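# Put the recap back in the front of the book

This is about fantasy series for teenagers, and one page I think most of them should have. I've argued the same thing at the front desk of a library often enough that I wanted it written down.

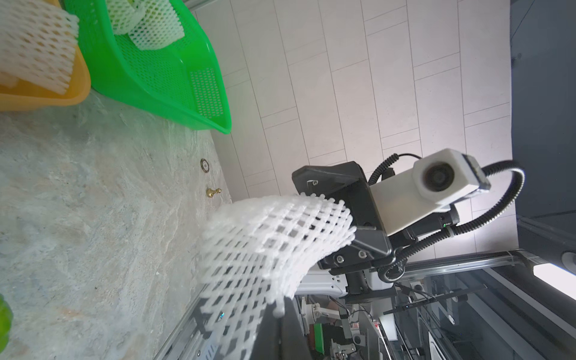
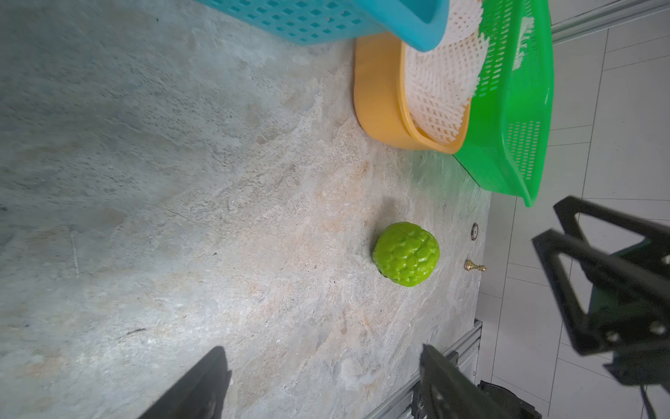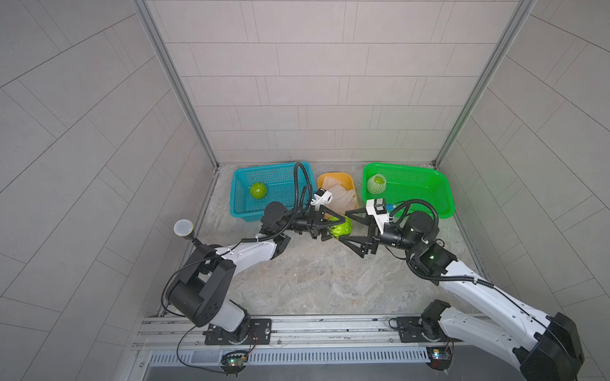
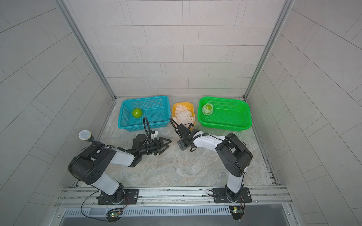 *Page last changed: February 4, 2024*

Last April I picked up the fourth Clundwood book. I had read the first three as they came out, and I liked them. The fourth opens with the main character standing in a flooded church, holding a key, and angry at her sister. I had no idea what the key was for. I remembered the sister, but I thought she was dead.

I kept going for 2 chapters and then quit and went looking for a summary online. The one I found gave away the end of the book I was holding. I finished it anyway, and it was fine, but I would have enjoyed it more if the publisher had put one page at the front telling me what had happened so far.

Some books used to do this. When I was a kid, plenty of paperback fantasies had a page headed "The story so far" or something close to it. It was usually dull and badly written, and it worked. You read it in a minute, you remembered who had the sword, and you started chapter one.

Most of the series I shelve now don't have it. What they have is the same information spread through the first hundred pages. A character looks at a scar and thinks about how she got it. Two friends who were both there for the battle tell each other about the battle. A stranger comes to town so that somebody can explain the curse to him. Readers who remember the last book have to sit through this, and readers who don't remember get it in the wrong order.

I've heard three arguments against the recap page.

The first is that a good writer doesn't need it. I think this is wrong. Working old plot into a new opening takes skill, and a few writers have it, but it still costs pages. The third book of the Marín trilogy is 593 pages long. I went back through it with a pencil, and a great deal of the opening could have been cut if the reader had been caught up first. That book's best scene is the harbor fire, and plenty of the kids who borrow it never get that far.

The second argument is that a recap tells a new reader that they've started in the wrong place and scares them off. Maybe it does. I'd say they ought to know. A girl of 16 brought back a book to our branch in Plurnville last year and said it made no sense. It was the second in a series, and nothing on the cover said so. She had no interest in trying the first one by then. A recap page would have told her in a few lines what she was holding, and she could have swapped it the same afternoon.

The third argument is that everyone can look it up. I did look it up, and I've told you what happened. Fan pages are written by people who have finished everything, and they're organized for people who have also finished everything. Search for a character's name and the first thing you learn is who kills him. The publisher knows exactly where each reader is standing, at the end of book three and the start of book four, and can write to that point and stop.

There is a real difficulty with unreliable narrators and big reversals. If book two ends by showing that the kindly uncle was the villain, the recap in book three has to say so, and someone flipping through in a store will see it. I don't have a full answer. Putting the recap after the title page with a plain warning over it would help. So would putting it at the very back, with a line at the front saying where it is.

Flustum, the small press that does the lake monster series, handles it well. Each book after the first has a single page written in the voice of one of the side characters, a different one each time. It covers the plot, it's short, and the kids read it on purpose. One boy told me it was his favorite part of book five, which I'm not sure the author would want to hear.

It doesn't have to be that clever. A plain paragraph and a list of names would do for most series. The list matters more than people think, especially where half the cast has a title as well as a name and the family tree goes back to a goddess.

For now I type up my own for the series that go out most, fold the sheet once, and tuck it inside the front cover. They come back creased and sometimes don't come back at all. The Clundwood one is the sheet I reprint most often, and the fifth book is due on our shelves this spring, so I'll have to add the part about the key.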